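The Snag Gallery: Jewelry on the Bed
Home task sessions, Tullton

Welcome to our favorite kind of gallery, the kind where something broke and we got to find out why! The jewelry task is one of the hardest in our whole home set. You work with a hand-held gripper in each hand, a small open box, a few bracelets, and a soft bed underneath that gives every time you press on it. We love it. It also gave us our first real stoppage since January, when a thin red cord got pulled into a finger pivot and jammed the gripper half closed.

Both pictures come from a jewelry session in the same bedroom. Look at how fine those cords are next to the fingers.
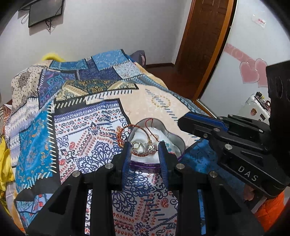
Two grippers at the box, with a braided bracelet hanging over the edge.

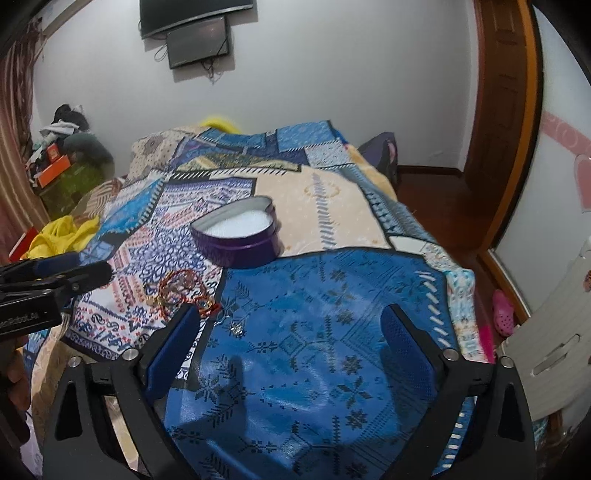
PLEDECK HAND TOOLS GROUP – Home Tasks Team

In the second picture the red and gold bracelets are out on the quilt in a tangle, and that's the hard part of the task. The ribbed blue pads are great on beads and on thick braid. A single thread is another story. It can slide off the end of the pad and ride up toward the hinge, and if the fingers are closing at that moment the pin takes it right in.

What happened on the day of the jam: the cord wrapped the pivot, the fingers stopped, and the operator squeezed harder. Then the operator let go with one hand and tried to pick the thread out. The spring opened the linkage and pinched a fingertip. A sore finger and a small blister, nothing worse, but we stopped for the afternoon and wrote it up as a safety report.

Then came the detective work, and we had a great time with it! We have 3,032 recordings of small-item tasks. We pulled 600 of them and watched the fingers only. In 11 the cord touched a pivot, and in eight of those the fingers slowed down or stuck for a moment before coming free. So it had been happening for a while and we were all just working through it.

Changes as of June 2026:

Stop squeezing when the fingers stick. Say "snag" out loud and put both grippers down.
Clear thread with the plastic hook from the Bakavberg kit – never with your fingers.
Look over the pivots before each new set, on both sides.
Slow recordings stay in the collection, but they get the snag tag.

We're also trying a slip-on pivot cover, the Piras cover, made in our own shop. The first version rubbed against the finger and squeaked like crazy. The second one is quiet but falls off if you bump it on the box. Version three is on the bench now and we can't wait to get it back onto those bracelets.

If you've had a snag that you never reported, please send us the recording, even if it's an old one.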